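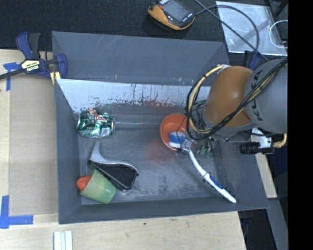
Itziar Aranda wrote in to say that the labels should come before the shelves, and that she would have saved herself a whole Saturday if the first edition of this guide had told her so. She's right, and we've moved them up!

Last updated: 12th January

Filed under: Home Recycling > Jakell Sorting Cabinet > Set-up and First Month

SECTION 2: SETTING UP YOUR SORTING CABINET

By now you should have the Jakell cabinet standing upright with its doors off (if it's still in the carton, go back to Section 1). This section gets you from a bare cabinet to a working home recycling station, with a spot for cans, glass, paper, and the odd stuff that never seems to belong anywhere. Set aside an afternoon. It's a fun job, and kids are great at the label part.

Before you start

You will need:
- the four tubs that came with the cabinet
- the label sheet and a soft cloth
- a Phillips screwdriver
- a tape measure and a pencil
- your local collection list, printed or on your phone

Get the collection list first. Rules change from one town to the next, sometimes from one side of a road to the other, and everything you do below hangs on it. One town takes foil with cans and the next one won't touch it. If your list is more than a year old, call and ask for a new one.

2.1 Labeling the tubs

1. Wipe the front of each tub with the cloth and let it dry.
2. Lay all four tubs on the floor, in a row, in the order you think you'll want them.
3. Read through your collection list and write down which items go together.
4. Peel the matching labels and press them on, starting at the middle and smoothing out toward the ends.
5. Write the fussy items (lids, foil, cartons) on the blank strip under each label.

Note: The labels can be lifted and moved for the first day. After that they stick like you wouldn't believe.

Note: If your town collects cans and glass together, you have a spare tub. Keep it for deposit returns, or for batteries with a lid on.

2.2 Fitting the shelves

1. Stand your tallest tub inside the cabinet and mark its height on the side wall in pencil.
2. Add enough room above the mark for your hand and a full-size bottle.
3. Push four shelf pins into the nearest row of holes. They should click.
4. Slide the shelf in at an angle, then drop it level onto the pins.
5. Press down on each corner. If one rocks, pull that pin and seat it again.
6. Repeat for the upper shelf.

CAUTION: Glass always goes on the bottom. A full tub of bottles is heavier than it looks, and the upper shelf isn't made for it.

CAUTION: Fix the wall strap before you load anything. The screw in the bag is for wooden studs only. For brick or drywall, use an anchor that suits your wall.

2.3 Hanging the doors

1. Hook the top hinge first, then swing the bottom one in.
2. Tighten both screws halfway.
3. Close the door and look at the gap along the top. Turn the small front screw a little at a time until it's even.
4. Tighten fully.

Plenty of people leave the doors off for good, and the cabinet works fine that way. Try a week of each!

2.4 Cans: rinse, drain, drop

Cans get their own part in this guide, partly for the mail they bring in and partly because they're the most satisfying thing to recycle. Aluminum can be melted down and used again and again.

1. Empty the can completely.
2. Swish a little water around inside. Leftover dishwater is perfect for this.
3. Stand it upside down on the drain mat until it stops dripping.
4. Drop it in the tub.

To crush or not to crush? Check your list. Some sorting lines want cans left whole, some don't mind, and many deposit machines need to read the code on the side, so a flattened can may come straight back at you. If your town says crushing is fine, go ahead and enjoy it. You'll fit far more in the tub.

CAUTION: Torn aluminum is sharp. Wear gloves for crushing, and never push down into a tub with your bare hand.

CAUTION: Don't crush or pierce spray cans, even ones that seem empty.

2.5 Your first month

We love hearing how people get on, and the numbers are a treat. The Ostrowski household kept a tally on the inside of the door and reached 1,283 cans between setting up and the end of July. The break room at Firkow, with two cabinets side by side, logged more than 2,568 over a year. You don't have to count anything, of course, but a pencil on a string is a nice touch.

A few things to do as you settle in:

1. After one week, look at which tub filled first and move it to the easiest shelf to reach.
2. After two weeks, wash the can tub with warm water and dish soap. Dry it before it goes back.
3. At the end of the month, check the shelf pins and the wall strap.

If the tubs smell, it's nearly always the drain mat. Take it out, scrub both sides, and dry it in the sun if you have any.

If a label starts to curl, trim the corner with scissors and leave the rest alone. Replacement sheets are part 51 in the spares list at the back, and the larger Fullska tubs fit the bottom shelf too, as long as you take the rim guard off first.

Next: Section 3, Paper and Cardboard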